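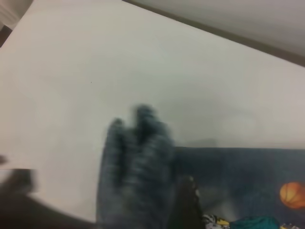
4. Sharing the sorting station with the arm

Section 4 applies to staff at the Ferbridge returns room and at any site using the Trernby sorting cell. Read it before your first shift with the arm running. Sections 1 through 3 cover mounting and power and are meant for the installer.

4.1 What changes in your job

Before the cell was installed, one person picked each returned item off the mat, decided where it went and carried it to a tote. The arm now does the picking and carrying. You still decide what happens to anything the arm sets aside, and you still load the mat.

Expect less reaching and more checking. Most operators spend the first week waiting on the arm. After that the screen work fills the gaps, and you can close out returns while a batch is running.

Job titles and shift lengths stay as they were. Sites that rotate people between packing and returns should keep doing so, so that everyone can clear a stop.

4.2 Loading the mat

1. Press HOLD on the operator panel. Wait for the steady amber light.
2. Lay the fabric mat flat inside the marked work area. Small creases are fine. Smooth out any fold high enough to hide an item.
3. Place the items in a single layer. Soft goods, balls and small toys can be mixed in the same batch.
4. Leave at least a finger's width between items. Crumpled cloth should be pulled clear of anything hard.
5. Step back behind the floor line and press RESUME.

Note: Round items may roll when the arm touches something next to them. Put them down last.

CAUTION: Do not reach onto the mat while the light is green, even if the fingers are still. The arm pauses between picks and restarts without a sound.

4.3 Checking the wrist view

The wrist camera sits next to the gripper, so the fingers take up part of the picture at all times. A finger will look smeared when it is moving. Judge the view with the arm on HOLD.

1. Open Uris on the station screen and choose Wrist.
2. Check that both fingers are visible.
3. Check that the mat and the items on it can be told apart by color. If they cannot, change the mat.
4. If the view is hazy with the arm stopped, wipe the lens with a dry cloth.

A tilted picture is normal. The camera turns with the wrist, and Uris corrects for it.

4.4 Items set aside

After 2 failed grips the arm leaves the item and goes on to the next one. Uris adds it to the Set Aside list.

1. Press HOLD and take the item off the mat.
2. Pick a reason from the list: too soft, too heavy, tangled, other.
3. Sort the item by hand.

Items over 500 grams should not go on the mat at all. Use the manual bench.

Note: The reasons are used to tune the gripper. They are not counted against the operator. Site managers can see totals by item type only.

4.5 Stops and error codes

Code 3: Finger blocked. Press HOLD, clear the fingers, press RESUME.
Code 2485: Wrist view lost. Press HOLD and check the camera cable at the wrist. If the code returns, switch the cell off and finish the batch by hand.

For any other code, switch off and contact Zarei support through the Help tab in Uris.

4.6 Questions about the work itself

Questions about staffing, rotation or training hours go to Homa Bahrami, operations lead. Refresher sessions start in October. Sign up on the sheet by the operator panel.

Section revised Sep 28, 2026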